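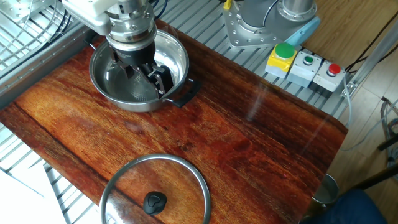

Is descaling powder for cookware worth paying for, or is it just citric acid in a nicer bag? My sister swears by one called Levico. We have very hard water and I boil a lot of it. My everyday pan is the usual stainless kind with a short black handle and a glass lid with a black knob, and the bottom gets a chalky white film within a week or so. The Levico bag claims up to 145 uses. I have my doubts about any number on a bag.
Asked by Dalva Toledo, 20 February 2023

3 answers

Ustach
Read the ingredients. If it says citric acid and not much else, you're paying for the bag. Plain white vinegar does the same job on lime: one part vinegar, two parts water, simmer five minutes, let it cool, rinse. Open a window. I'd also ask what they count as a "use" – a teaspoon in an egg pan and a full kettle are not the same thing. For burnt-on food none of these acids do much. That wants baking soda and a soak.
187 people found this helpful

tavares_k
I bought it in November. works fine. smells better than vinegar

Gosteo
Mostly agree with Ustach, but vinegar is weaker than citric acid and I find it slow on a thick crust. Buy food grade citric acid from the canning aisle and use a tablespoon per quart of hot water. Wash the lid separately with dish soap, especially under the rim where gunk collects. Don't leave acid sitting overnight, and skip the steel wool. As for the reviews on the seller's page, 2,463 of them and nearly all five stars? I wouldn't put much weight on that. A film like yours is harmless anyway, so you could also just leave it alone.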